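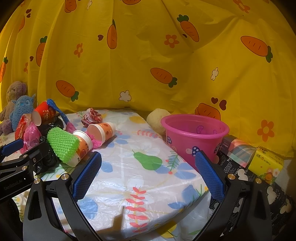

The play corner at the Prudthorpe room, with the carrot curtain and the covered table.

Progress report to the Pomon small grants program
Project: Play and waiting room, Prudthorpe
Period covered: January to April

1. Work done in this period

In the last report we wrote that the room was painted but had no furnishing. Since then we have put up the curtain, covered the table and started to open the room to families in the afternoons, from 2 until 5.

The curtain is yellow, printed with orange carrots, flowers and dark red hearts. We had planned a plain gray fabric, but the parents who came to our meeting in February asked for something more cheerful, and the price was the same. It is wide enough to hide the shelves where we keep the cleaning materials. The sewing was done by Cabrera, a small workshop two streets from us, and they charged only for the thread and the hours.

For the table we chose a plastic cover with fruit and flowers. Our first idea was to leave the table without a cover, but paint and glue are used there every day and the surface would not survive the year. The cover is cleaned with a damp cloth after each afternoon.

The soft toys were given by families. We accept only toys that can go into the washing machine at 60 degrees, and we wash all of them once per month. 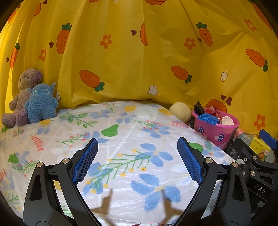 2. Use of the room

From February to the end of April we registered 791 visits by children. The target in our application was 600 for the same period, so we are above it. Most of the children are between two and six years old. The older ones come less, and they told us that there is not enough for them to do. We agree with this and would like to buy board games in the next period.

3. Money

The curtain fabric and the sewing cost 165 dollars together. The table cover and the hooks were paid from the line "small equipment", where 100 dollars are still left. The shelf unit from Pomico was delivered with one damaged side. They have promised to replace it, but the new part did not arrive yet, and we did not pay the invoice until now.

4. Difficulties

The heating in the room was weak in February and we had to close early on several afternoons. The building owner repaired the valve in March. Also the curtain slides open on one side when small children pull it – we will add a second row of hooks.

5. Next period

We plan to finish the shelves, fix the curtain and buy the board games, if you agree that the remaining small equipment money is used for them. Please let us know your decision before the end of May, so that we can order in time for the summer opening.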